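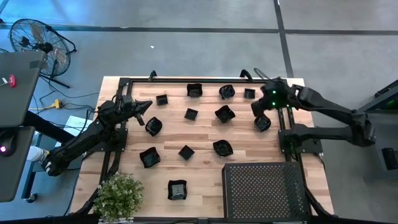 Attachment 1 – black bowls and small square dishes on the wood table

Ticket 416
Subject: Stock sync sets tableware variants to zero after edit
Product: Julleo inventory connector
Opened by: Piyumi Wickramasinghe, Prundcombe Tableware
Assigned to: Lakmal Munshi
Priority: Normal, raised to High
Status: Closed

Piyumi Wickramasinghe, Thursday 8:52 AM
Our black bowl and black square dish listings went to zero stock in the web shop overnight. The warehouse count is correct and has not changed. Both listings show "Sold out" to customers. White and gray versions of the same items are fine. Last change on our side was yesterday afternoon, when Menaka edited the product titles and swapped the main photo. She did not touch quantities. I have run a manual sync twice. It says "Completed, 0 errors" both times and the stock stays at zero.

Lakmal Munshi, Thursday 9:20 AM
Thanks. Please send the following:
The SKU for each affected variant, copied from the shop and not from your spreadsheet.
The sync log for last night (Settings, Connector, Logs, Export).
Whether the edit was made in the shop admin or by file import.

Piyumi Wickramasinghe, Thursday 9:47 AM
Log attached. The edit was a file import. Menaka exported the sheet, changed titles and image links, and imported it again.
SKUs from the shop:
PB-BLK-60
PB-BLK-SQ-50
They look the same as in the warehouse system to me.

Lakmal Munshi, Thursday 10:31 AM
The log has two lines like this one:
WARN 401x skipped: remote SKU "PB-BLK-60 " no match, quantity defaulted
There is a trailing space after the 60. The connector compares SKUs exactly, finds no match in the warehouse feed and falls back to the default quantity, zero in your account. It is logged as a warning, so the summary still says 0 errors.
Please try this on one variant first:
1. Pause the scheduled sync.
2. Open the variant in the shop admin, delete the SKU, type it again by hand and save.
3. Run a manual sync for that SKU only.

Piyumi Wickramasinghe, Thursday 11:05 AM
Done for the bowl. Stock came back with the right number. Did the same for the square dish and it is still zero. I typed it by hand, no space.

Lakmal Munshi, Thursday 11:18 AM
Passing the square dish to Nilmini, who looks after the matching table.

Nilmini Mondal, Thursday 1:40 PM
The square dish has a second problem. After the import the shop gave that variant a new internal ID, and our table still pointed to the old one. This happens when the Variant ID column is blank in the import file. Can you check the file?

Piyumi Wickramasinghe, Thursday 1:58 PM
Yes, blank for that row only. Menaka thinks she cleared it when she pasted the image link.

Nilmini Mondal, Thursday 2:26 PM
I removed the old mapping and rebuilt it. Please run a full sync and turn the schedule back on if it looks right.

Piyumi Wickramasinghe, Thursday 2:50 PM
Full sync done. Both black items show correct stock and the shop page says "In stock" again. Schedule is back on. Could the summary show warnings as well as errors? We would have caught this before opening.

Lakmal Munshi, Thursday 3:12 PM
Added to the request list under your account. Until then you can set Default quantity on no match to "Keep last value" – it is on the Advanced tab. It won't fix a bad SKU but it stops the listing from going to zero.

Piyumi Wickramasinghe, Thursday 3:15 PM
Changed. Please close.

Resolution: Trailing space in SKU (two variants) and blank Variant ID on import (one variant). SKUs retyped, mapping rebuilt. No connector fault.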